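Keeping a freezer cold on a small battery bank
Food Storage and Power forum

Trondotent
Thursday, November 1, 2018
Planning for outages of up to 5 days. I have a Seto inverter, one 225 Ah lead-acid battery at 12 V and a two-door refrigerator with the freezer at the bottom. The plan is to run the compressor four hours a day, split into two blocks, and leave it off otherwise. Is one battery enough?

iralura_north
Depends on the draw. Put a plug-in meter on it for a full day before you buy anything. The label gives maximum current, and the defrost heater will throw your numbers off if it cycles during a block. Also, only count half of the rated amp-hours if you want the battery to last.

Hamdy
I disagree with the timed blocks. Let the thermostat decide and put the money into a second battery. Four hours may hold the freezer but the lower compartment will drift above 40 F between blocks, and that is where your milk and meat are.

Trondotent
Metered it last night. Average is about 60 W with the door shut, more when people are in and out of it. 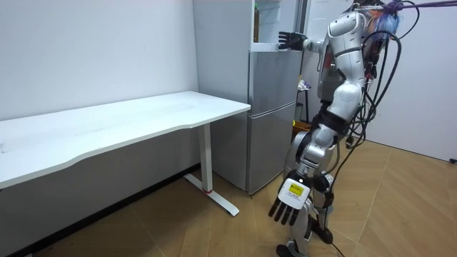
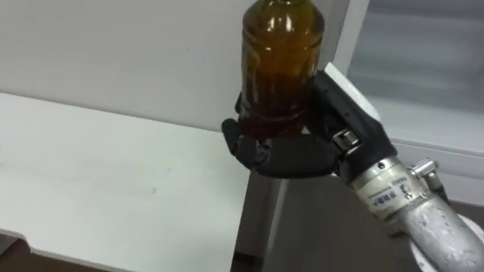
So at 60 W I get 1,440 Wh a day before inverter losses. Half of the battery is 1,350 Wh. That is under one day on the thermostat, and the blocks only stretch it so far. I still think frozen water jugs in the empty freezer space would close part of the gap.

iralura_north
Jugs help. Freeze them now, they take a long time to go solid. Check the inverter surge rating too - mine tripped on compressor start every February when the battery was cold.

Hamdy
Jugs are fine, but they don't replace charging. Without a panel or a generator you won't see day 5 with either method.

Trondotent
Agreed on charging. Pricing panels this week.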